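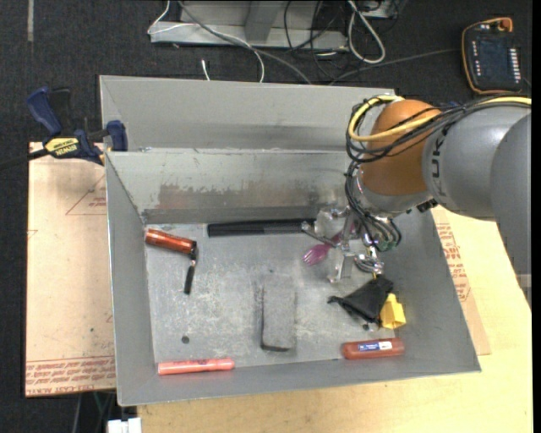 Blechwanne auf dem Arbeitstisch, Stand vor dem Ausräumen. Hinten links der orange Zylinder, vorn die rosa Gabel.

22. Juni 2023, Werkstatt Stusten

Heute endlich die graue Wanne vorgenommen! Steht halb auf der Pappe, halb auf der Tischplatte, und so soll sie vorerst auch stehen bleiben, das schont das Holz und man kommt von vorn gut dran. Die Form gefällt mir immer besser: flach, die Wände schräg nach außen, alles rutscht von allein Richtung Boden.

Inhalt durchgesehen. Der orange Behälter glänzt fast wie Kupfer, sehr schönes Stück, mit schwarzer Kordel am einen Ende. Kommt ins Regal Trinon, zu den anderen Zylindern. Der lange schwarze Stab lag ganz hinten an der Rückwand. Die geriffelte Hälfte liegt prima in der Hand, Dilani will ihn unbedingt für die Griffproben haben, also bitte nicht wegsortieren. Gabel: durchscheinendes Rosa, Kunststoff, geht in die Kiste mit dem Besteck. Selvaraj meint, davon müsste es noch eine in Grün geben. Suchen!

Zum Blech selbst. An der inneren Rückwand rostbraune Flecken, unten am Übergang zum Boden dunkle Schmierer. Boden verkratzt und staubig. Erst trocken ausgefegt, danach mit Lappen und etwas Spiritus an einer Ecke probiert, und das Grau kommt tatsächlich heller wieder raus, hat mich richtig gefreut. Für den Rost Schleifvlies, danach 1000er Papier, aber nur an einer Probestelle. Noel fragt, ob wir nicht gleich die ganze Rückwand machen. Ich wäre dafür, will aber erst sehen, wie die Stelle nach ein paar Tagen aussieht.

Das kleine runde Loch im Boden vorn links: offen lassen oder Stopfen rein? Kleinkram könnte durchfallen, zum Ausfegen ist es wiederum praktisch (Staub einfach durchschieben, Schale drunter). Anjana hat bei Wengate Gummistopfen gesehen, bringt 2 Größen mit.

Wanne läuft in der Liste jetzt unter 1354, das hohe Blech dahinter unter 3689. Alte Zettel dazu bitte wegwerfen.

Offen:
Schleifvlies nachbestellen (Obaidul)
frische Pappe zuschneiden, diesmal so groß, dass sie unter die ganze Wanne passt
Probestelle im Juli nochmal anschauen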